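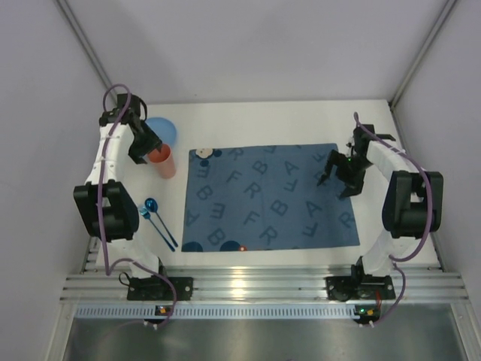 2021-09-09
Notebook, Omid Azimi
Print shop, election jobs

Started early because the Alipour campaign wants the lawn signs before the candidates' debate. They ordered 400 signs, one colour on white board, and 40 bigger ones for the highway. The file came last night and the authorization line was missing again. I have written to their office and I wait. We do not print without this line, even if they promise to put a sticker after.

Test print on the old press: the red is good on the left side and weak on the right. I changed the squeegee angle a little and made the second pass slower. Better, but still I see a pale band near the corner. Tomorrow I will try the other screen, the one we stretched in April.

Stilness ink against Trindon ink, both on the same board:
- Stilness dries slower but the edge of the letters is clean.
- Trindon was dry to touch after 30 minutes. The small letters fill in, mostly the "e" and the "a".
- Scratch with a coin: both lose a bit, Trindon less.

For the big signs I think Trindon, as the letters are large and they will stand in wind and dust for weeks. For the lawn signs Stilness, if the drying rack is free. Please do not put the cafe menus on the rack until I am finished.

The other campaign, Stuser, telephoned after lunch. Their former hockey player who gives speeches for them is not a candidate and is not a party member, but they want his name on the poster beside the candidate's name. I asked if he agreed in writing. The lady on the phone did not know. I told her we need one signed page from him before we make the plate. She was polite about it. The quantity is around 100 posters, so it is a small job and can go between the others.

Two campaigns in one shop is fine, but keep the proofs in separate drawers. Yesterday I found a Stuser proof under the Alipour boards. If somebody comes to pick up, they should not see the other one's slogan.

To do:
order more wire stakes, the thick kind
clean the second screen
ask Alipour office again for the authorization line
check the price for the highway signs, I think I forgot the grommets

4:30, still no answer from Alipour. I leave the press set up as it is, please do not move the clamps.

Filed under: Shop Notes / Elections / Screen Printing

Recent entries
Why the yellow came out green
Corrugated board, two suppliers compared
Stakes that bend and stakes that don't
Washing out a blocked screen

Contact the shop | Copyright 2021 | Back to top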